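Dromside shuttle runs later from this week

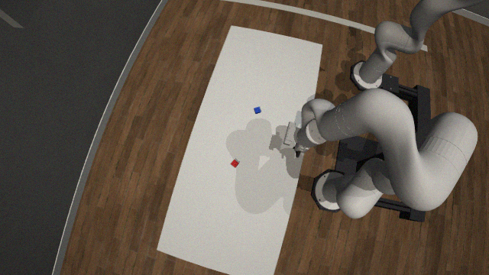

A red cube and a blue cube on a white surface, over a wooden floor.

Big news for anyone who has ever sprinted out of a Kirkar concert before the encore to catch the last coach home: you can stay for the encore now! Starting this week, the late Dromside shuttle leaves Kirkar at 11:40 pm on Fridays and Saturdays, a full hour after the old one, and it stops at all 14 stops on the way back, including the ones past the river that used to be daytime only.

We've wanted this since October, when we asked riders what they'd change first. We got 400 replies (thank you, we read every one) and the late run was miles in front. Second was more legroom, and we're pleased to say the new minibuses have that too. Each one seats 19, with a proper luggage bay at the back, so prams and cellos no longer have to travel in the aisle. The cello people know who they are, and we love having you aboard.

Fares stay the same. Your Stinderex card works on the late run exactly as it does during the day, and kids under five still ride free with an adult. If you'd sooner pay cash, the driver can give change for a twenty but will struggle with a fifty.

A few of you asked about group bookings. Yes, still going, and busier than ever! The big coach is available for weddings, footy finals, school formals and winery days, and we've added Bangash to the pick-up area at no extra charge. Saturdays in autumn fill up first, so get in early if you have a date in mind. Tell us how many people, where you're starting from and whether anyone needs the wheelchair lift, and we'll come back with a price the next working day.

One small change to watch for: the Kirkar stop has moved across the road while the footpath is dug up. Look for the green shelter outside the chemist. It should be back in its usual spot by Easter.

To book a seat or a whole coach, text LATE to 1574 or ask at the depot counter. The new timetable is on board every vehicle, in the rack behind the driver.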